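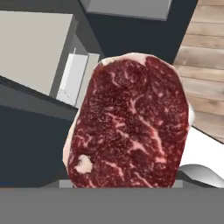 **How does a small-town grocery store decide what to put on its shelves?**

Mostly by listening at the register and writing down what people ask for.

The woman who owns Wekus Market in Kardale keeps a spiral notebook next to the card reader, and it has been her main planning tool since she took over the store. I came in at seven in the morning, before the doors opened, and she was already on page three of a fresh one. "Rye flour, twice. Birthday candles that aren't pink. Somebody wants the good mustard back," she read out. "I love this thing. It's better than any report the wholesaler sends me."

I have wanted to write about Wekus for ages! The town has one main street, the next full supermarket is in Tessier, and for a while it looked as though Kardale would have to get by on the gas station. The owner had spent most of her working life in a school kitchen when the store came up for sale. She went to look at it on her lunch break and was talking to the bank by May.

"I knew how to feed 100 kids on a budget," she said. "I didn't know a thing about shelf tags or spoilage. The first summer I ordered peaches like I was still cooking for the whole school, and we ate cobbler at my house until I couldn't look at it."

These days she orders produce in small lots and more often, even though the delivery fee stings. Lettuce comes in early and is usually gone by suppertime. Potatoes, onions and cabbage she buys from a farm out on the Ulance road, and the farmer brings them to the back door in whatever boxes he has lying around. The meat case is at the far end, short and simple, and she fills it twice a week.

What surprised me most was how much of her day has to do with electricity. The old coolers were the biggest bill she had, bigger than rent. She replaced the dairy cooler first, then the freezer, and moved the drinks into a closed case with doors. "Everybody told me people won't open a door to get a soda," she said, laughing. "They'll open a door. They've got doors at home."

She carries 114 items in what she calls the core list, things she has promised herself never to run out of: milk, eggs, rice, diapers, cat food, yeast, lamp oil. Everything else can come and go. The list is taped inside the office cupboard, with crossings-out in four colors of pen, and she reads it aloud while she does the order. Yeast went on after one long snowy week when the whole town decided to bake.

I asked what she would tell a person thinking of buying a store like this one. She took a while over it, pricing cans of tomatoes the whole time.

"Work in one first, even just for a month. And learn to fix a drawer that sticks, you'll be doing it forever."

Then she went to unlock the front door, where five people were waiting, one of them with an empty egg carton to return.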